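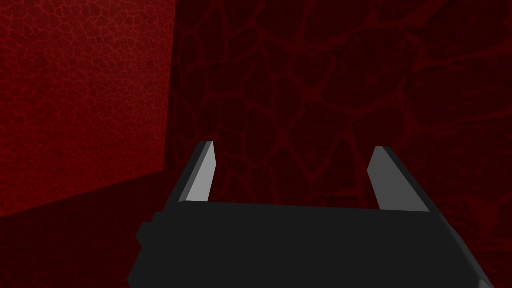 Gripper's-eye view in the simulator, fingers open, crackly red walls. My whole evening, basically.

1/ Okay, a few people asked what I mean when I say I'm "teaching a robot to do chores," so here's a long thread. Short version: can machines do your housework yet? Kind of, sometimes, if your housework is picking up one sock. Long version below, get a drink.

2/ Background for new followers. I spent six years running the back end of a commercial laundry (De Smet, the one by the rail yard, if you're local). Sorting, folding, bagging, loading carts. Now I do simulation work for a small outfit called Trolton, and my laundry years turn out to be the most useful thing on my resume!

3/ Most of what I do happens on a screen. You build a room, put a gripper in it, give it something to grab, and let it try over and over. Then you change the room and do it again. The trying is cheap in there. On a real arm a bad grab can cost you a finger pad and an afternoon.

4/ About those walls. We swap the surface patterns constantly: cracks, cells, checkerboards, wood grain, stuff that looks like the inside of a volcano. If the software only ever sees one nice beige room, it learns the beige. Then you put it in somebody's kitchen with a floral curtain and it loses its mind.

5/ Milagros Malabanan (she does our textures, go follow her) has a folder of 190 of these and she names them all. The red family is "lasagna." I have now typed the word lasagna into more serious work emails than I can justify.

6/ So, chores. Let me go through the ones people ask me about, because it's always the same ones.

7/ DISHES. Everybody wants dishes. A mug that's sitting upright on a counter with space around it? Good odds these days. A mug wedged under a cereal bowl in a sink full of gray water? Oh boy. You and I just stick a hand in and feel around. Two stiff fingers can't feel around, at least not the ones I work with.

8/ And glasses are worse than mugs. Cameras hate clear things. I once watched a real arm very confidently close on the air next to a wine glass, lift the air, carry it across the table and set it down gently in the rack. Beautiful form.

9/ LAUNDRY, my old love. Moving a heap of towels from a bin to a cart is doable if you don't mind how many you get per grab. Folding is a different planet. A towel has no shape until you give it one. New folks at De Smet took me about 3 shifts to train on bath towels, and that's people, with thumbs!

10/ Fitted sheets: no. Next question.

11/ FLOORS. Yeah, fine, floors are mostly handled. I have a robot vacuum, I like it, it eats a phone charger every couple of months. I'd argue it does well because the job got cut down to fit it. It never has to pick anything up. Guess who walks around picking things up before it runs.

12/ SHOP-FLOOR STUFF is where it gets more hopeful. My friend Irina Coman works at Vudthorpe, they pack plumbing fittings, and they have an arm that moves boxes off a belt onto a pallet. Same box, same height, same spot, all night long. She says on a good shift it'll do 830 boxes and the only complaint is the noise.

13/ But then a box shows up with the flap open and everything stops until Irina walks over and pushes the flap down with one finger. She has been doing this since April. She says it's the best-paid finger in the building.

14/ That flap is pretty much my answer when someone asks how close we are. The big middle part of the job, the machine can do. The odd little leftovers still need a person standing near it. At home, it's nearly all odd little leftovers. My kitchen has never looked the same two days running.

15/ Somebody's going to say "but I saw the video." I know, I've seen it too, the one with the robot making the bed. Check whether it's sped up. Check whether they show it twice with a different blanket. I'm not saying it's fake, I'm saying I'd love to see take two.

16/ I had the same talk with a guy at Pidadov who sells countertop arms to cafes. Nice guy, good hardware. I asked what happens if the lid is on crooked. He said "staff correct the lid." Okay! So the cafe has a robot and also still has staff and the staff now has a new job which is lids.

17/ What would change my mind? Touch, mostly. Fingers that can tell a thing is slipping before it's on the floor. People are working on it and some of it is really good. If I could pick one upgrade for the gripper I stare at all day it'd be that, way ahead of more speed or a stronger squeeze.

18/ Second on my list is knowing when to quit. A tired human looks at a tangled extension cord and says nope, later. The arm will try that same bad grab 27 times in a row unless someone tells it not to. Ask me how I know.

19/ A couple of replies already, so quickly: yes, it's all simulated on my end, the real arm lives in another building. No, I can't share the room files. Yes, two fingers gets you surprisingly far, try making a sandwich with just thumb and pointer tonight and report back.

20/ And to the person asking if they should wait to buy a dishwasher: please buy the dishwasher. It's a robot that's been doing chores for decades, it just wants you to load it.

21/ Next on my list is a bin of crumpled dishrags, same gripper, new walls. Milagros is threatening me with something called "green lasagna." I'll post how the rags go, probably with swearing.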